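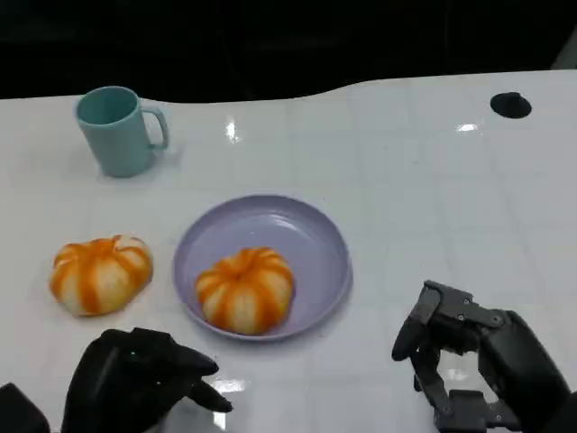 Stop throwing away the ugly ones, a reader wrote to me in December, after I had described how we sort our demonstrations at Doltbridge. The reader's point was that a learning system fed only clean examples will have no idea what to do on a bad afternoon. I have thought about it for a while now, and I agree with more of it than I expected to.

Our practice was simple. A person operated the robot through a short task, such as putting a bun on a plate, and we saved the recording if it went well. If the hand bumped the plate, or the bun rolled, or the operator stopped to think, we threw it out. By the end of that stretch we had kept 1644 recordings, and they looked very good. Each one went straight from start to finish.

The trouble is that they all looked good in the same way. Operators learn what gets kept. After a few shifts they begin setting out the objects where they know the hands can reach them easily, and they approach every object from the side that worked last time. We asked for variety in the instructions, but we rewarded speed and neatness, and we got speed and neatness. A policy trained on that material does well until something sits a few inches outside the usual spot. Then it reaches for where the thing normally is.

I don't think the answer is to keep everything. The reader seemed to want that, and I have heard the same view from people who work with the Koltier arms. Some recordings are bad for dull reasons. The operator got a phone call. The hand lost its connection and sat still for 20 seconds. A system that copies those will learn to sit still, and it will do it at times that make no sense to anyone. Those should go, and I would not spend much time arguing over them.

What should stay is the recording where something went wrong and the operator fixed it. The grip was too loose, the bun slid, the operator opened the hand, moved back, and tried again from another angle. We were deleting the most useful few seconds of the whole session. I went back through one batch of 62 rejects and found 16 with a full recovery in them. If I could trade, I would take those over another hundred perfect runs.

Soft food makes the case better than blocks do. A block is the same shape after you drop it. A steamed bun may not be, and squeezing harder is the wrong lesson to teach. A person handling one makes small corrections all the time without noticing. If the corrections are cut from the record, the system sees only the result and has to guess at the rest.

There is a cost. Keeping recoveries means somebody has to watch the rejects and mark where the mistake ends and the repair begins. It is slow work and it is boring. On the Tornesier project we tried asking operators to press a pedal when they knew they had made an error, and most of them forgot, which is fair, as they were busy fixing it. Marking afterward takes longer but the marks are better. I would rather pay for that than for more hours of the easy version.

I would also change how operators are paid. Ours got a small bonus for each accepted run. That bonus did more to shape our data than any written guide we handed out. Pay by the hour, set the starting positions for them from a shuffled list, and let a fumble count as work.

The reader also asked whether we should cause mistakes on purpose. I am less sure there. Staged errors tend to look staged. The operator knows what is coming and has the repair ready before the slip happens. We may try a small set this spring, kept in its own folder, and compare it with the recoveries we already have.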